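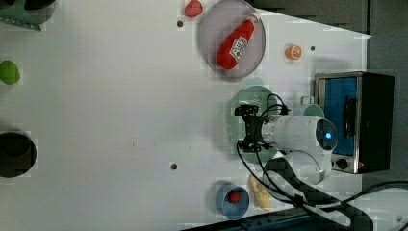 Atelier Dînette – Bomik, groupe Jeux d'imitation

Accueil | Cahier | Fiches | Archives | Contact

24/8/24

Lot dînette Salwood, réf. 922. Disposition sur table blanche avant tri.

Vaisselle : assiette ronde gris clair transparente au centre haut, deux assiettes vert pâle, bol bleu, pot rond foncé à gauche. Petit four noir à droite, intérieur bleu derrière la vitre, bouton rond. Aliments : ketchup, fraise, tranche orange, banane, citron vert.

Ketchup couché dans l'assiette grise. L'étiquette blanche à marquage rouge reste lisible à 2 m, à conserver. Le vert pâle ressort mal sur le plateau blanc – prévoir un set foncé pour les vues catalogue.

Petit article rouge dans le bol bleu : absent du bordereau de mai. Demander la référence à Karamanlidis avant de l'inscrire.

Four : porte à manœuvrer 400 fois, relevé du jeu de charnière tous les 10 cycles au début, ensuite à espacer. Bouton à contrôler à part, gabarit Flidivo.

Reste à faire :
– peser la banane et le citron vert
– mesurer le diamètre des assiettes vertes, cote manquante sur la fiche
– vérifier si le pot foncé passe dans le four
– étiqueter les bacs, vaisselle et aliments séparés

Fiche 922 laissée ouverte.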